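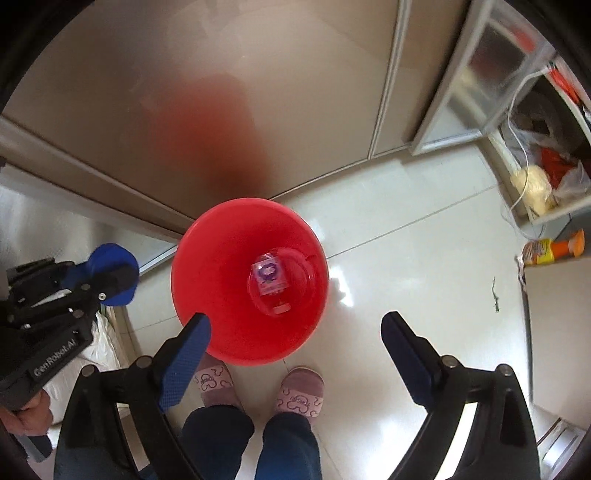 Fig. 3 Red bucket on a tiled floor in front of glossy cabinet panels, with one small packet in the base.

Unit 3: Sorting and storing household supplies
Course handout, Stundum Housekeeping Certificate

Small packets are the items most often lost in a home store. They slide behind larger goods, fall into door tracks or end up at the bottom of a bag. In this unit we use a plain bucket as a collecting point before anything is put on a shelf.

Method
Stand the bucket on a hard, level floor, close to the unit you are clearing but out of the way of its doors. Work from the front of the compartment to the back. Small packets go in the bucket, larger bundles stay where they are until the second round. Look inside thin plastic bags before you throw them away. Cables should be lifted clear first and coiled – a loop hanging over the front of a shelf will pull things out with it.

A wide bucket that narrows towards the base is easy to check from above. Ridges in the base hold crumbs and powder, so wipe between them before use.

Floors and panels
Glossy tiles and doors show every mark. Lift the bucket, do not drag it. Grit in a floor track should be brushed out along its length with a dry brush, then wiped.

Practical task
Each pair has 40 minutes to clear and refill one compartment in the Seston room. Allow up to 17 minutes for sorting. Write down anything without a readable label and put it to one side.

Bring to the next session
Your list from the task
A soft cloth and a small dry brush
Worksheet 3, shelf plan completed in pencil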